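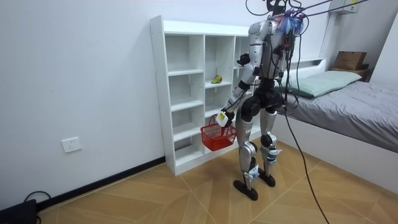
About Pirier

Pirier measures moisture and airflow in small dwellings: apartments, dormitory rooms, accessory units and converted attics. We are based in Malanport and have a second office in Intarasuk. Our clients are property managers, housing agencies and individual owners who need to know why a room stays damp, and what it would take to correct it.

We do not sell dehumidifiers, paint, fans or insulation. We do not accept referral fees from contractors. A client pays for a survey and a written report, and the repair work goes to whomever the client chooses.

Background

The company was started by Cadi Harries, a building physicist, and Wanpen Duangkaew, who had managed rental property and was tired of repainting the same exterior corners every winter. Their first contract covered one apartment building with recurring mold complaints on its north side. The cause was a balancing fault in the exhaust system. Correcting it meant adjusting dampers on the upper floors — the walls themselves were sound.

That job set the order we still follow. Airflow is measured first, then surface temperature, then moisture content in the material. Walls are opened last, and only with written consent.

What a survey covers

A standard survey runs 12 days. Loggers record air temperature and relative humidity in each room at fixed intervals. A technician visits at the start and at the end to take surface readings, check supply and exhaust flow, and note the position of large furniture. Shelving and wardrobes on exterior walls receive particular attention. Air behind them moves slowly, the wall surface runs colder than the rest of the room, and condensation can form there well before it appears anywhere visible.

Bedrooms get a separate overnight analysis. Two sleeping adults with the door closed can raise the humidity of a small room considerably by morning, and daytime readings alone will miss it.
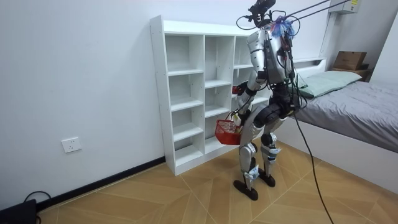 Bedroom with a white cubby shelf unit at the back wall.

The Flina method

Flina is our in-house calculation procedure. It takes the logger data and the surface readings and returns an estimate of how many hours per month each surface spends above the humidity level at which mold growth becomes likely. The result is stated as a range. Where the range is too wide to support a recommendation, the report says so and the survey is extended at no charge.

The procedure was last revised on 6/9/20. The revision changed the treatment of corners and of floor slabs in contact with the ground. Reports issued before that date remain valid but should not be compared line by line with later ones.

Our survey archive holds data from 578 buildings and more than 1088 separate rooms. Addresses and occupant details are stored apart from the measurements and are not shared.

Staff and equipment

Pirier has 34 employees, most of them field technicians. Each technician completes supervised surveys in both heating and cooling seasons before working alone. Loggers are checked against reference instruments every January, and any unit that has drifted outside tolerance is withdrawn — along with a review of the surveys it was used in.
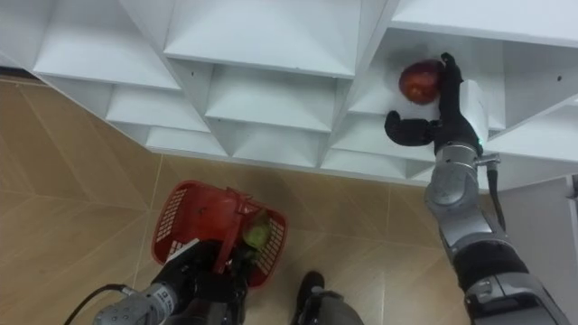 Do I need to move furniture before the technician arrives?

Please leave everything where it normally stands. The readings are meant to show the room in ordinary use, and the technician will ask before shifting anything to reach a wall.

Contact

Survey requests are taken through the Malanport office. Please include the floor level, the type of heating, and the year of the last window replacement if known.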